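Print this page | E-mail this page

Demonstration Register: detention totals for Halorska overstated after October import

27/10/2024
By Selamawit Gebretsadik, Register Support Desk, Larndale Observatory

Status: Resolved, monitoring continues
Component: Kernari (import and matching)
Reported by: Research section

Summary

The research section reported that the public table for Halorska province showed 1,446 persons detained during the October demonstrations against the fuel decree. The section's own working sheet, built from the same field reports, gave a much lower total. The public table was withdrawn while the difference was examined. The cause has been identified as a fault in the way Kernari matches a report filed under curfew with a later report of the same event. A correction has been applied and the table has been restored.

Report as received

"The provincial total for Halorska does not agree with the district totals. When the districts are added by hand, the result is lower than the figure on the public page. The difference appears only after the curfew was declared. Two newspapers have asked us for the figure and we have asked them to wait. Please advise whether the page should stay up."

Initial response

The desk advised that the page should come down until the figure could be confirmed. A notice was placed at the same address stating that detention figures for the province were under review. The district pages were left in place, as they drew on a separate query and had been checked against the field reports.

The research section was asked to supply the list of reports it had used. The list was received and saved to the ticket.

Steps to reproduce

Open the register for Halorska province. Select the period beginning with the curfew order. Set the category to "detained" and the view to "province." Note the total. Change the view to "district" and add the rows. The two results should agree. Before the correction they did not.

The fault could not be reproduced for any period before the curfew. It could not be reproduced for the categories "injured" or "killed," which require approval by a second editor before they enter a total.

Investigation

The first possibility considered was a double import. The import record was reviewed and each file had been read once. No file had been loaded by hand.

The second possibility was a change in the district boundaries file. Krasniqi, the easternmost district, was divided in an earlier revision of the map, and events there had once been assigned to both parts. The map in use was found to be the current one. Events in Krasniqi were each assigned to a single district. The possibility was ruled out.

The desk then compared individual reports. During the curfew, field correspondents in the provincial capital had no reliable telephone or internet service at night. They filed a short report by text message as soon as a connection was available and a full report the next morning. Kernari is expected to join the two when the place, the event type and the event date agree.

In the affected cases the event date did not agree. Detentions on the night of a march often began before midnight and ended after it. The short report carried the date on which the march started. The full report carried the date on which the detainees were listed at the police station. Kernari treated these as two events and added both figures.

The district pages did not show the error for a simple reason. The short reports gave only the province, so they were never placed in a district. They were counted at the provincial level and nowhere else.

In all, 16 full reports were found to have an unmatched short report beside them. The largest pair concerned the march on the governor's offices, where the short report gave 200 detained and the full report gave a lower number after some of those held were released without being registered. Both numbers had been included in the provincial total.

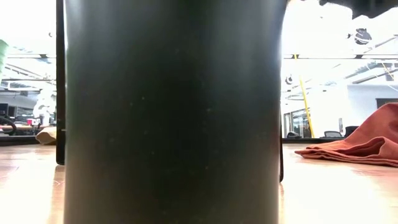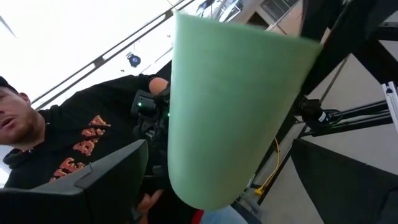
Does the fault mean that the figures for people killed or injured during the demonstrations are also too high?

Those figures were not affected. A report of a death or an injury is held in a review queue until a second editor has read it, and the editor joins it to any earlier report by hand. The desk checked the queue for the whole of the curfew period and found no event that had been entered twice.

Correction applied

Kernari now compares reports across the night. Where a curfew is in force, a report dated on one day and a report dated on the next are offered to an editor as a possible match if the place and event type agree. The program does not join them without approval. The desk considered automatic joining and decided against it, as separate marches were held on following nights in the same square and would have been merged in error.

Reports that name only a province are now kept out of provincial totals until a district has been supplied. They remain visible to editors and are marked "location incomplete."

The unmatched pairs were joined by an editor from the research section. In each case the figure in the full report was kept and the earlier figure was moved to the notes. No report was deleted. Users with editing rights may view the original entries under "history."

Verification

The provincial and district totals were compared after the correction and were found to agree. The research section repeated the comparison with its own working sheet. One difference remained, in Krasniqi, and was traced to a typing error in the sheet. The section has corrected it.

The public page was restored with a note stating that an earlier total had been too high and had been replaced. The newspapers that had asked for the figure were informed by the press office.

Limits of the corrected figure

The total for Halorska should still be read with care. It includes only detentions that a correspondent was able to confirm with a family member, a lawyer or a posted list. The provincial authorities have not published a full list of those held. Persons taken from hospitals or from their homes after the marches are recorded in a separate category and do not appear in the table.

Actions outstanding

The remaining 4 provinces in which a night curfew was declared are to be checked for the same fault. Each has fewer reports than Halorska, and the desk has seen no sign of a difference between provincial and district totals. The public pages for these provinces will stay available during the check.

The guidance for correspondents is to be changed so that a short report carries the place name as well as the province. The date to be given is the date on which the first person was detained. The new wording has been sent to the field section for approval.

Users who downloaded the Halorska table before it was withdrawn are asked to discard that copy and download the file again. The corrected file carries the word "revised" in its first line. Users who have already quoted the earlier total in print should write to the desk, giving the title of the publication, and a short statement of the correction will be supplied.

This ticket will be closed when the check of the remaining provinces has been completed.

Recent items

Register: curfew orders missing from the timeline view
Kernari: text-message reports arriving without a sender code
Krasniqi: district map replaced, older links redirected
Register: how to request a change to a published entry
Larndale Observatory: service hours for the support desk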